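11 January 2022
Gyu-bin Hyun

Sorting Small Things, session 4: the divided box

Last time we dealt with drawers, and I have read your drawer diaries. Some were moving. Today we go down a size, to the lidded box with a divided tray, home of buttons, hair clips and the key to a suitcase you gave away.

Start with the compartments. Before anything goes in, open the lid all the way and wipe the floor of each one, corners included. A tray with one broad space and two smaller ones already has opinions about your belongings. Give the broad one to whatever you own too much of - you know what it is.
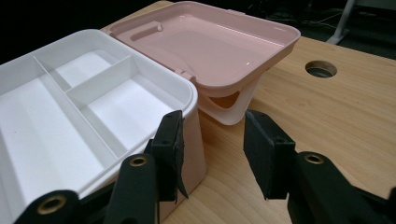 Jia asked whether it wouldn't be simpler to buy a box with 40 compartments and be done with it. The Darnotar group tried this in August. They now own a box with 40 compartments and six things in it, and roughly half an hour goes by whenever someone wants a safety pin.

Rules for the exercise:
- Three categories at most. "Misc." counts as one.
- Nothing taller than the divider, or the lid will let you know.
- Carry it across the room by the handle, then open it and see what moved.

For next session: bring one box, sorted, and the leftovers in a bag. Wurnamdale people, a bag. Not a second box.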